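Line Item Nine

The capital request form at the Trenside lab had a box marked "Justification," and the box held 428 characters. Renata Duda knew this because she had typed 429.

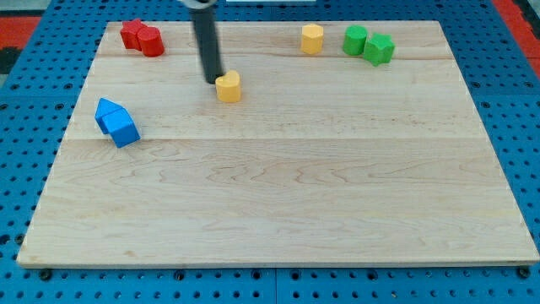 She took out the word "very" and the box accepted her. It then asked for a useful life in years.

"What's the useful life of an arm?" she called across the room.

"Yours or the robot's?" said Vilja Suominen, who was under the table with a hex key.

"The robot's. Mine isn't eligible."

"Put eight."

"Last year we put five."

"Last year we wanted to replace it."

Renata put eight. The second arm was line item nine, between a label printer and a chair. She had placed it there on the theory that Cecilia Dogbe, who ran the money, got tired at around line six. Cecilia had been running the money for a long time, and started at the bottom.

She came down a little before three with the printout folded in half.

"Tell me about nine," she said.

"It's an arm," said Renata.

"You have an arm."

"This would be the other one."

Cecilia looked at the table. The arm's black rod was standing with its tip close to a yellow heart. Red, green and blue blocks sat farther off on the board, minding their own business.

"And what does this one do?"

"It pushes things," said Vilja, from below.

"My grandson pushes things. He has both arms, and I got him for nothing." She unfolded the paper. "There are two quotes here. Illis and Kwon. Why is Kwon cheaper?"

"Kwon doesn't include the controller."

"So it's an arm that can't move."

"It's a very good price for one, though," said Renata, who had the word going spare.

"And Illis?"

"Illis includes the controller, the cable, installation and up to two days of training. Also a mandatory service plan called Prameo, and we've asked three times what Prameo covers."

"What did they say?"

"They sent a brochure. There's a man in it looking at a sunset."

Cecilia wrote *sunset* in the margin. She wrote everything in the margin – it was where the real budget was kept. Then she pulled over the chair, the old one, the one line item ten was meant to replace, and sat down. It sank four inches with a long sigh. Renata and Vilja had the sense to say nothing.

"Who's asking for this?" said Cecilia, from her new height. "Is it you, or is it Hanneke?"

Hanneke Van Acker was the director, and had told a visitor in May that the lab would be "bimanual by winter." The visitor had taken it for a medical condition and been kind about it.

"It's Hanneke," said Renata. "But we'd use it."

"For what?"

"For when one arm is in use," said Vilja.

"By whom?"

"Amna, mostly. Amna Satti. She books it until six and then she books it from six."

Cecilia considered the heart for a while. She tried to raise the chair, and the chair declined.

"I can do the chair," she said. "I can do the printer. Nine I can move to next year, or you can lease."

"Does leasing come with Prameo?"

Cecilia turned the page over and read the back, holding it farther and farther away.

"Leasing," she said, "comes with Prameo Plus."

Vilja's hand came up over the edge of the table, felt about for the form, and took it under.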